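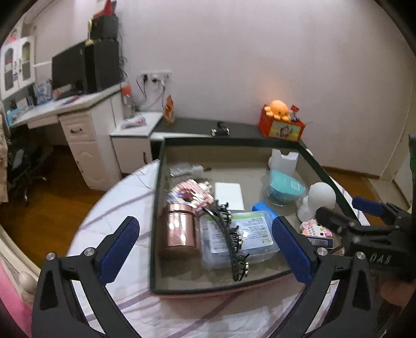 Call for participants: home trial of the Zevska hand-held gripper kit

Search this site Keywords Go

2020-11-20
By the Hestitach trials desk

Hestitach is recruiting households in and near Clotstead to test the Zevska kit before it goes on sale. The kit consists of two hand-held grippers with padded jaws, a charging lead and a printed task book. Participants use the grippers to pick up and put down small household items on ordinary furniture.

Each participant completes 70 short tasks over 17 days. A task lasts about 2 minutes. Typical items are pens, lidded canisters, plastic cases, plugs and small toys. Nothing sharp, hot or heavier than a full mug is used. 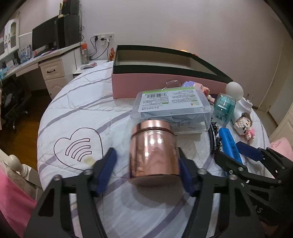
Tasks may be done on a table or on a bed, as soft surfaces are part of the trial. Items should be lifted clear, held still and set down again. Drops are to be entered in the task book under the task number and are not counted against the participant.

Participants must be 18 or over, able to grip firmly with both hands, and have a table that can be reached from two sides. Previous experience is not needed. Staff of Zoubi, which makes the jaw pads, may not apply.
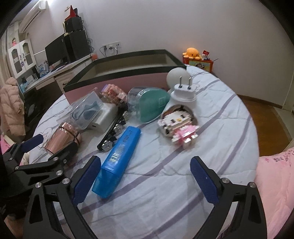

PAYMENT AND HOW TO APPLY

A fee of £80 is paid when the kit and task book have been returned complete. Return postage is covered. Part-finished books are paid by the number of tasks entered.

Apply through the form on the Hestitach trials page, giving your postcode, table size and preferred start date. Kits are sent out from the end of November in order of application.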